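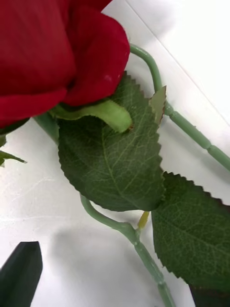 An artificial rose with fabric-like petals and a serrated green leaf.

Vestberg Opens Julten Distribution Center for Permanent Botanicals

JULTEN, 31 January 2018 — Vestberg, a wholesale supplier of artificial flowers and foliage to florists, hotels and event firms, has opened a distribution center in Julten. The site replaces a leased building in Stasiv and will handle all orders for single stems, garlands and potted foliage.

The center provides storage for 800 product lines, compared with 500 at the former location. Stock is held in closed cartons on fixed racking, with red and other strongly dyed fabrics kept in a separate bay away from direct light. Temperature and relative humidity are logged in each bay.

"Most complaints in this trade concern crushed petals and color that differs from one carton to the next," said Lorraine Naylor, operations director at Vestberg. "Both are storage and packing problems before they are anything else. The new building lets us keep a dye batch together from receipt to dispatch."

Each carton now carries a batch number on the outer label. Customers placing a repeat order may quote the number and request stems from the same batch, subject to stock. Orders of mixed batches will be marked as such on the packing slip.

The site uses stock control software supplied by Taltari. Installation began in September and was completed before the first goods were moved. Trade customers can view stock levels through their existing accounts, and no new login is required.

Vestberg has also revised its minimum order. Single stems are sold in packs of 5, and the minimum order value for trade accounts is now $215 before freight. Samples remain available on request and are exempt from the minimum.

"Account numbers, price lists and payment terms carry over unchanged," said Selim Aksoy, head of trade sales. "The return address is different, and customers should use the new one."

Returns sent to Stasiv will be forwarded until the lease ends, but credit notes may be delayed — customers are asked to check the address before shipping.

Trade inquiries: Tia Sowerby, Customer Accounts, Vestberg
Media contact: Liam Hollis, Vestberg Press Office, Julten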